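Home | About | Archive | Contact

I moved from Prurby to Wirside in December and did most of the packing myself. The distance was 433 kilometres, one way, and I drove it twice because the first load didn't fit. A few notes while I still remember them.

Small valuables are the hardest thing to pack. Furniture goes in the truck and you can see whether it's there. A ring or a pair of cufflinks goes in a box, the box goes in another box, and you find it in March. I now keep that sort of thing in a drawstring pouch, and the pouch rides in the front with me.

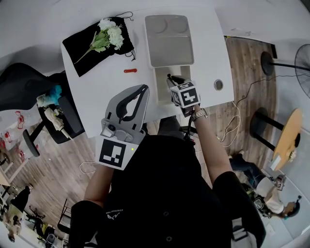 Do you need to insure a move between towns? It depends on your contents policy, so ring your insurer first and ask whether goods in transit are covered. Mine covered them for 90 days, but only up to a set amount per item.

Keir Moncrieff lent me his trailer, which has a bad left tail light. We fixed it on the Tuesday with a new globe and some tape. He also told me to colour-code the boxes by room. I did the kitchen in red and then ran out of stickers, so everything else was marked in pen.

The fridge has to stand upright for a while before you plug it in. I gave it 5 hours. The washing machine needs its transit bolts put back, and I had thrown mine out. Hafiz Majimbun had a spare set from the same model and posted them down.

Most of the calls to the power company and the council I made from the new kitchen, on speaker, with the kettle going. Hold times were long. The council took two goes to get my address right.

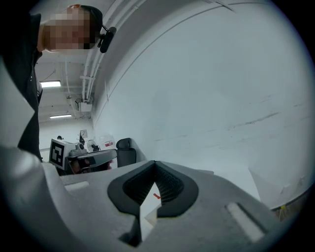
Headset on, looking down.

I still have four boxes in the garage and no idea where the good scissors are. The bins go out on a different day here and I've already missed one.

Recent posts
Borero to the coast by bus
Replacing the laundry tap
Tseng bookshelf, second attempt
What I grew this autumn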